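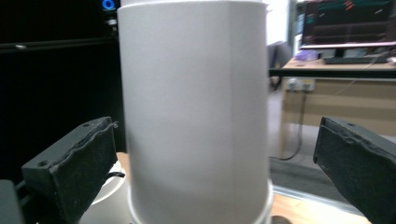

White cylinder, close up

From: Léonie Deschamps
To: Umemside Household Money list
Date: Jan 23, 2026
Subject: Re: Adding a name to Mom's checking account

Hello Corentin, and hello everyone else,

I'm sorry to be slow in answering. I read your message twice over breakfast and then wanted to dig out my old folder before I said anything, and the old folder was in the attic behind the Christmas things, so you can guess how the rest of that morning went.

Corentin Joly wrote:

> Hi all. My mother is 84 and still sharp, but she's tired of
> paying bills and her handwriting has gotten shaky. She banks
> at Hervieu and has one checking account with a bit over $4,000
> in it, plus a savings account she never touches. The teller
> told us the easy thing is to put my name on the checking
> account as a joint owner. My sister is fine with it, or says
> she is. Mom would like it done this month. Is there any
> reason not to? And does it matter for the savings account
> too? We also have a power of attorney form that a neighbor
> printed for us, but it isn't signed yet and I don't know if
> the bank would even take it.
>
> Thanks for any thoughts. I've learned a lot here just reading.
>
> Corentin

First of all, how nice that she's asking for the help herself. With my aunt it was three years of hints before she would let me so much as open an envelope, and by then the electric company had sent a shutoff notice over a bill for $62 that she could have paid ten times over. So you are starting from a good place, both of you.

Now, joint ownership. I did exactly what your teller suggested, and I wish I had asked a few more questions at the counter. When you're a joint owner, the money is legally yours as well as hers, at least as far as the bank is concerned. If you were sued, or owed somebody money, that account could get pulled into it. And on most joint accounts, when one owner dies the whole balance goes to the other one, whatever the will says. In a family like yours with a sister, that can mean she gets nothing from that account unless you choose to share it. I'm sure you would! But it puts her in the position of having to trust that you will, and I noticed your "or says she is."

What I would ask Hervieu for is what a lot of banks call a convenience signer or an authorized signer. You can write the checks and pay the bills, but the money stays your mother's, and it passes the way she wanted it to. Not every bank offers it and the rules differ by state, so ask them to show you the wording on the signature card before anybody signs. My own branch said "oh, it's all the same thing," and then it was not the same thing at all.

For savings, I would leave it alone for now if she isn't using it. She might ask whether there is a beneficiary named on it — usually "payable on death" — and whether it is still the person she wants. My aunt had named her brother, who had been gone a good long while. It was one short form to fix.

About the power of attorney, please don't sign the printed one yet. Some banks want their own form, some will take any that meets state law, and nearly all of them want it notarized. The word "durable" matters a great deal, as it's the part that keeps it going if she can't make decisions later on. We paid a lawyer $400 for my aunt's, with a health care one done at the same visit, and I have never been sorry about it. The office on Nurnita Street used to do a free half hour for people over sixty, though I haven't checked since last May and they may have stopped.

One more small thing from the folder. I kept a plain notebook with every check I wrote for her, the date, who it went to and why, and I stapled the receipts in. It felt fussy at the time. Then my cousin wanted to know about a payment of $424 to a company called Geltell, and I could turn to the page and show him it was her phone and the repair visit together. He was perfectly nice about it afterward, and we all went out for soup.

I'm a retired school secretary and no kind of lawyer, so do check all of this with someone who is. If anybody here has set up a convenience signer at Hervieu in particular, would you write back to the list and say how it went? I know there were a couple of you with accounts there when they took over the old savings and loan.

Give your mother my best, Corentin. If she'd like large-print check registers, I have two spare ones in a drawer and would be glad to mail them.

Warmly,
Léonie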